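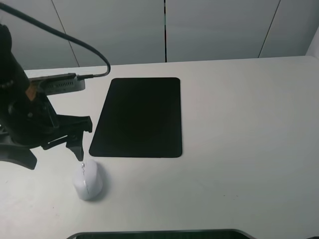
How long before dawn should I be in the hide?
Get in 54 minutes before first light. I used to cut it finer, and the waders on the Ullcombe flats would be up and gone before I'd poured my tea.

Setting up for a wader count (part 4 of my field guide)

1. Check the tide table the night before. You want the water still coming in when you arrive, so the birds get pushed up towards you.

2. Park at the Pintér gate and walk the last bit along the sea wall. Keep below the top of it! A person on the skyline clears the whole bay.

3. Set your scope low. I sit on an old foam mat (grey is a good colour for it) and have the tripod legs folded right in.

4. Pick a landmark at each end of your patch and write both down in your notebook. I use channel marker 177 and the broken jetty.

5. Scan left to right once without counting, just to see what's about. Then go back and count species by species.

6. For a big flock of knot, count off a small block, then see how many blocks fit across the flock. Once I get past 1000 I do it twice and write down both tries.

Note: My best dunlin count is 947, and that took three goes and a very numb leg.

Caution: The mud past the Primen channel is soft and deep. Stay off it, even if you've spotted a ring you're dying to read.

7. Put your totals on the Fundska sheet before you drive home. I've tried doing it after lunch and my handwriting had other ideas. Coloured rings go on the back page, upper leg first.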